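Speaker notes, equipment planning talk, Undstead
5/18/18
Urszula Malinowski

Start with the money. We asked for one arm and one gripper. What we needed to budget for was the arm, 3 sets of fingers, spare screws, mounting plates, a table covering and someone's time.

Pause for the budget sheet. Let people read it.

Quotes. Kondura was cheaper up front but charged for each service visit. Lamptey cost more and included two visits a year. Say plainly that we went with Lamptey and would again.

Lead time. We were told six weeks. Plan for longer if your purchasing office needs signatures. Ours did. Order the fingers with the arm, or you pay shipping twice.

Fingers wear out sooner on cloth than on boxes. Put them under supplies, not equipment, so you can reorder without a new request.

Then the work itself. Folding is the job we bought for, so test on clothes and not on the vendor's foam blocks. Bring your own to the demo. Stripes and soft knits are a good test.

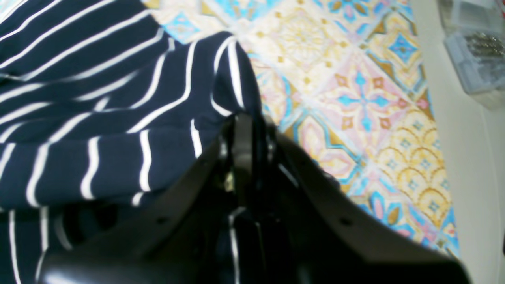 Next year's request goes in by September. Ask for the second gripper then, and keep the first as a spare.

Leave time for questions. Someone will ask about leasing. We got one lease quote, from Dadard, and did not take it.

Comments

Zdzisław Kaczorowski: Did the service visits cover the gripper or just the arm?

Urszula Malinowski: Both, but fingers are extra.

Zdzisław Kaczorowski: Thanks. We left fingers out of our request completely.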